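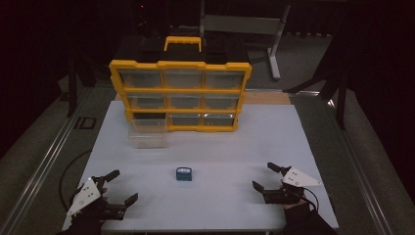 Jonstead tool library to reopen in larger space in September

June 10, 2026

The Jonstead Tool Library will move out of its rooms on Peñalver Street this summer and reopen in September in the former Brorbridge hardware store, the library said Wednesday.

The new space gives the library a ground-floor entrance, a loading door and enough wall space to put its full collection on display. Much of it is now kept in off-site storage and has to be requested two days ahead.

"People come in for a drill and leave without one because it's across town," said Edem Sulemana, who manages the library. "That ends with the move."

The library lends 400 items, from pipe wrenches and tile saws to pressure washers. Small parts such as screws, anchors and drill bits will be kept in drawer organizers near the front desk, and members will be able to take what they need for a job without checking it out.

Membership will stay at $50 a year. A reduced rate of $11 will be offered to students and to residents over 65 – the first time the library has had one.

The building has been empty since the hardware store closed. Its owner, Geert De Graaf, agreed to a five-year lease and is paying for new lighting and a ramp at the side door. The library will cover shelving and a workbench area, where repair evenings are to be held twice a month.

Borrowing at the current location stops at the end of July. Tools checked out before then can be returned to the drop-off point at the Janholm recycling center, which will also take donated hand tools over the summer. Gas-powered equipment will not be accepted there.

The first repair evening is limited to 100 people. Sign-up opens in August at the library's front desk and on its website.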